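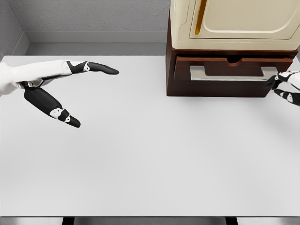
Simulación, tarea de cajón: mano derecha en el tirador, izquierda libre.

Inicio | Fichas | Manos y pinzas | Simuladores | Contacto
Lectura: 2 min · 3 comentarios · 5 compartidos

Lista de inspección – kit bimanual Kuladley (proveedor: Clillus), versión de prueba

Revisado el jueves, con prisa. Falta la parte de red.

[x] Arranque de escena. OK. Carga a la segunda, la primera se queda en gris.
[x] Modelo de las manos. Carcasa blanca y dedos negros, articulaciones bien diferenciadas. Correcto.
[x] Cajón. Se ve algo abierto, rendija oscura bajo el tablero superior. Límite de recorrido puesto en 200 mm, pedir que lo documenten.
[ ] Contacto con el tirador. PENDIENTE. Las puntas rodean el extremo derecho de la barra y queda hueco hasta el pulgar. No doy por bueno el agarre sin ver fuerzas.
[x] Separación entre manos. La izquierda lejos del mueble, sin nada cogido. Bien.
[ ] Electrodoméstico encima del mueble. ¿Tiene colisión o es decorado? Preguntar a Clillus.
[x] Parada de emergencia por software. Responde. El boton está escondido en un submenú, mal sitio.
[ ] Registro de episodios. Pedidos 400, guardados 219. No sale ningun aviso. Grave.
[n/a] Guardas físicas. Cuando llegue el hardware.

Comentarios
- Brumevier pide lo mismo con el tirador centrado. De acuerdo, repetir.
- Reinholz: la licencia cubre 5 puestos, confirmar antes de abril.
- No firmar la compra hasta cerrar el registro y el contacto. Lo demás son detalles.

Estado: apto con reservas, solo simulación.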